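Fesstead layout rules

The Fesstead layout rules are a set of working practices for tabletop robot arms used in laboratories and small workshops. They cover how the table surface is marked, where objects may be placed before a run, where the operator sits, and how cables and stop buttons are arranged. The rules are voluntary. They do not replace the machine safety standards that apply to the arm itself, and a site that follows them must still carry out its own risk assessment.

Origin

The rules began as a checklist at the Fesstead workshop, where several groups shared the same tables and left them in different states. A trial run by one group could not be repeated by the next, as no record had been kept of where the objects had started. Teodor Lundgren wrote the first version, which had 113 separate items. Users found it too long to follow at the start of a shift, and it was later cut to 60. The Brevcombe edition, now the one most often used, keeps that number but groups the items under four headings.

Surface marking

The table is covered with a plain, matte material and divided into cells with tape of a contrasting color. Cells are named by row and column, counted from the front left corner. The tape must lie flat, and lifted ends are replaced before the next run. Paper coverings are allowed if they are changed when torn or stained.

Each object is assigned a starting cell. Small objects should sit wholly inside one cell. Larger items such as racks and baskets may cross a line, but the cell holding the front left corner of the base is written down. Anything left on the table that is not part of the task is recorded as well.

Operator position

The operator works from a desk beside the table, outside the reach of the arm. Teach pendants stay on this desk during automatic running, with the stop button facing up and nothing laid over it. Where there are two arms, there are two pendants, and each is labeled with the arm it controls. The rules ask that both stop buttons be tested at the start of each shift – a step that was optional in the first version. 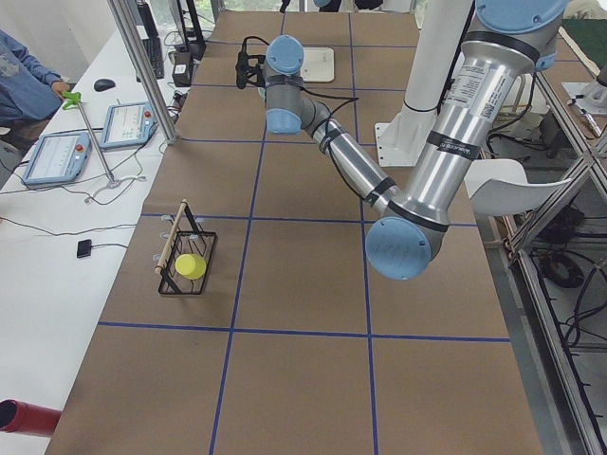 Erraji objected that the desk rule asks too much of small rooms, and that a pendant on a wall hook within arm's reach would do just as well. The Brevcombe edition allows a hook if the pendant can be pressed without being lifted off.

Cables

Cables running along an arm are fastened so that they do not catch when the wrist turns. A loop of slack is left at the wrist, and the arm is moved slowly through its full range once after any change. Spare cable is stored under the table or behind the frame, away from walkways. Fastenings are checked after every 1,000 cycles.

Use

The rules are used at Fesstead and Brevcombe, and in a shortened form at Bukuvton, where the section on surface marking is applied only to shared tables.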